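By October I was dreaming in plates. Molerlow paid me to drive two robot arms eight hours a day so the model could learn from whatever my hands did, and what they did was dishes. Pick up, tilt, put down, save. Tratdale wanted 303 good runs and I had 200, which Nevzat wrote on the whiteboard every evening like a weather report.

"Slower," he'd say, walking by with his tea. "It learns your bad habits too, you know."

I did know! I'd hummed through the whole first week and kept wondering if that got in there somehow. 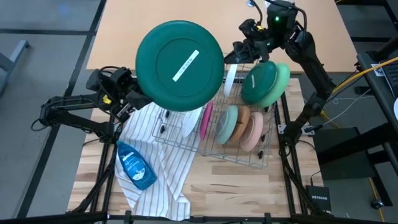 The big green one, up in the left gripper.

I had a soft spot for the green plate (don't tell the pink one). It was wide and it made me nervous, and on run 201 I just held it up there a while, right arm hanging over the rack, and forgot what came next.

"Ignacio Godoy," said Nevzat behind me. "Are you thinking?"

"Sorry. I'll delete it."

He leaned in and watched the arm not moving. Then he put his tea down, a long way from the cables.

"Keep it," he said. "Maybe it should learn that part."

So I saved it, and he went off to fix the whiteboard.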